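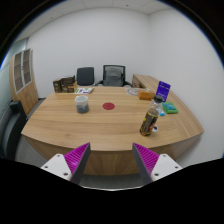 Desk with solid front panel, light oak color.

Home | Guides | Election Office | Downloads | Contact

4. Setting up the Lasport ballot scanner for a recount

1. Confirm that the recount order is signed and enter its number in the log.
2. Connect the scanner to the count laptop. Leave wireless off.
3. Load the zero report and print two copies.
4. Feed ballots in batches of up to 40.
5. After each batch, compare the screen total with the hand tally sheet.

Note: The memory card holds 2,000 ballot records. Change it between precincts.

Caution: Do not clear a jam with the counter running. Press Hold first.

6. Seal the card in its pouch. Party observers sign across the flap.

Comments (2)

Anisa Lumbantobing: Does step 3 apply to mail ballots too?

Matvii Yatsenko: Yes, one zero report per ballot type. See section 13.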